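Stivero – carnet de relevés pour l'inventaire de vieux ordinateurs de bureau
Fichier LISEZMOI, version 4
Mis à jour le 2 janvier 2026
Responsable du dépôt : Raffaele Cocco

Contenu du dépôt

Stivero est un jeu de fiches texte qui décrit des ordinateurs de bureau déposés à l'atelier de réemploi Jikmont, à Flenen. Chaque fiche correspond à une machine et donne ce qui a été relevé au moment de la dépose : constructeur de la carte mère, type de socket, barrettes présentes, alimentation, état du disque, destination finale. Les fiches servent d'abord à l'atelier, pour savoir quelles pièces sont en rayon. Elles sont publiées parce que d'autres ateliers nous les demandaient par courriel et qu'il était plus simple de tout mettre au même endroit.

Le jeu compte 70 fiches. Les portables, les écrans et les imprimantes n'y figurent pas.

Organisation des fichiers

fiches/ – une fiche par machine, au format CSV, encodage UTF-8, séparateur point-virgule
listes/ – les valeurs admises pour les champs fermés
outils/ – le script de vérification et celui qui fusionne les fiches
notes/ – remarques libres, non relues

Le nom d'un fichier reprend le numéro d'entrée au registre de l'atelier, sans espace ni accent. Un numéro attribué n'est jamais réutilisé, même si la machine part au recyclage.

Champs principaux

numero : numéro d'entrée au registre
carte_marque : marque lue sur la carte mère, vide si illisible
socket : type de socket, d'après la notice ou le marquage
mem_emplacements : nombre d'emplacements mémoire
mem_presente : capacité totale en Mo, 0 si aucune barrette
alim_puissance : puissance en watts lue sur l'étiquette de l'alimentation
disque_etat : absent, effacé, détruit
sortie : réemploi, pièces, recyclage
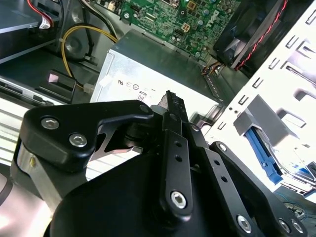

Faut-il démonter l'alimentation pour remplir le champ alim_puissance ?
On la laisse en place tant que l'étiquette se lit boîtier ouvert. Quand elle est tournée vers la paroi, on retire les vis arrière et on fait glisser le bloc, cordon débranché. Si l'étiquette manque, le champ reste vide.

Méthode de relevé

Le relevé se fait à deux : l'un lit, l'autre saisit. La personne qui saisit relit à voix haute la valeur entrée avant de passer à la suivante. Compter 30 minutes pour une machine complète, disque compris. Les machines très poussiéreuses passent d'abord à la soufflerie, dehors si le temps le permet.

Les capacités mémoire sont lues sur les barrettes puis comparées à ce qu'affiche le BIOS quand la machine démarre. En cas d'écart, c'est la valeur du BIOS qui est gardée et l'écart est signalé dans notes/. Les anciennes fiches, saisies avant mai, n'ont pas eu cette comparaison. Elles portent la mention "lecture seule" dans le champ remarque.

Les numéros de série ne sont pas publiés. Les étiquettes d'inventaire des anciens propriétaires non plus. Les disques sont effacés ou percés avant l'ouverture de la fiche, et aucun contenu n'est consulté.

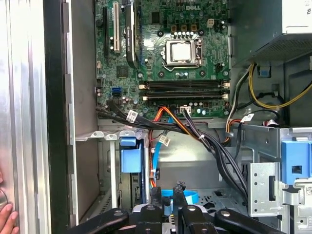
Ahuja demande pourquoi le champ mem_emplacements n'indique pas la génération de mémoire, alors que c'est la première chose qu'on cherche quand on veut dépanner une machine. La remarque est juste. Un champ mem_type sera ajouté dans la prochaine version, avec les valeurs DDR, DDR2, DDR3, DDR4 et inconnu. Les fiches existantes seront complétées au fur et à mesure, sans calendrier fixé – une partie des machines a déjà quitté l'atelier et ne pourra plus être vérifiée.

Limites connues

Le jeu n'est pas représentatif du parc informatique de la région. Les dépôts viennent surtout de bureaux et d'écoles, souvent par lots, ce qui explique la répétition des mêmes modèles.

Le champ socket est le moins fiable. Il a parfois été déduit du nom du processeur noté par le déposant. Dans 5 fiches il contredit la notice du constructeur ; la liste se trouve dans notes/a_verifier.txt.

La puissance de l'alimentation est celle de l'étiquette. Elle ne dit rien de l'état des condensateurs ni de la puissance réelle disponible.

Utilisation

Le script outils/verifier.py contrôle les champs fermés et signale les numéros en double. Il demande Python 3 et aucune bibliothèque supplémentaire. Le lancer depuis la racine du dépôt, avant tout envoi.

Pour proposer une correction, joindre la fiche modifiée et indiquer dans le message ce qui a été relu sur la machine. Les corrections faites uniquement d'après un site de vente ne sont pas reprises.

Licence

Fiches et listes : CC BY 4.0. Scripts : licence MIT. Mention à reprendre : "Stivero, atelier Jikmont, Flenen".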